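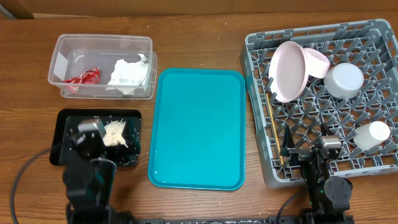

*Clear bin for waste, trays at center and left, rack at right.*

## Clearing the Table After a Rice Meal

Residents of Hornside are asked to leave shared tables ready for the next sitting, by 10 at the latest.

- Put wrappers and used paper towels in the clear container. Empty it at the end of each meal.
- Gather spilled rice into a pile on the tray before lifting it. Grains left on bare wood should be picked up dry; a wet cloth smears the starch into the grain.
- Leave stuck rice to soak for 10 minutes in cold water. Do not rinse it down the sink.
- Stand plates and bowls on edge in the rack, with space between them.
- Wipe both sides of each tray, including under the rim.

Trays go back to the Lollow pantry, stacked no more than 21 high. Replacement cloths are kept on shelf 4.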